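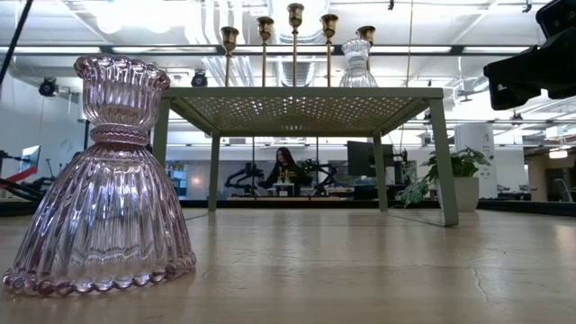
Rillden has begun gathering a new set of handling examples for Nelletov, its learning system for robot arms. The company plans to record 2000 demonstrations by the end of February, with 14 operators working in shifts.

The set covers household items that are easy to tip or chip — glass candle holders, slim candlesticks and small side tables among them. Each session lasts four hours.

"We want the slow attempts and the failed ones too," said Palesa Baloyi, who runs the collection. Miłosz Jakubowski will oversee training on the finished set at the Trerkside office.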